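Clisow Shared Workshop - Notices
Two people wanted for the kitchen arm build (part-time, some pay)
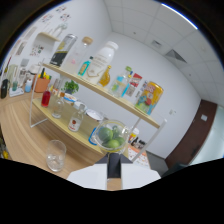 We are building a robot arm that can put things away on a kitchen shelf, and we need two more people to help finish it. The first version of the arm was put together at home in January and moved to the shared workshop when it outgrew the spare room. The project is called Rilley. The gripper is the part that works best so far. The arm behind it is slower and less sure of itself. What we want in the end is for it to carry a glass bowl of limes up to a crowded two-tier shelf, find a free spot among the bottles and cans, and set the bowl down without knocking anything over. Clear glass is the hard part, and we have kept plenty of it on the table on purpose.

What we need

1. A builder. You would work on the arm itself: brackets, cable runs, joint covers and the base plate. You should be able to use a drill press and a soldering iron without being watched. Experience with 3D printing helps, but we can show you our printer in an evening. We don't ask for a degree.

2. A tester. You would run the arm through its tasks, write down what happened and reset the table between runs. A session is 100 runs and takes most of an evening with a break in the middle. It is repetitive work and suits someone patient who keeps tidy notes. No technical background needed. You must be comfortable pressing the stop button early.

Time and pay

Both roles are 3 evenings a week for 16 weeks. Each pays a flat $900, half at the midpoint and half at the end. Parts and tools are covered. Travel is not. If you are already a member of the workshop, your monthly dues are separate and stay as they are.

Who you would work with

Malachy Corrigan does the mechanical side and owns most of the tools. Gearóid Hennessy writes the control software and keeps the test log. We both have day jobs, so work starts at 6:30 p.m. and we lock up by 10. The motor controller is a Mastimow board we have repaired twice, and the builder will get to know it well.

Other things to know

You must be 18 or over. The workshop is on the ground floor and the door is wide enough for a wheelchair, but the drill press is at standing height - tell us if that is a problem and we will move it to the low bench. Safety glasses are required whenever the arm is powered. Please don't bring children or pets on test nights.

How to apply

Write a short note saying which role you want, which evenings you can't do, and one thing you have built, fixed or kept records of. Photos are welcome. A resume is optional. Leave it in the Rilley box by the front desk, or hand it to either of us. We will ask you in for one trial evening, paid separately, before anyone commits.

Posted June 21, 2023. The notice stays up until both places are filled.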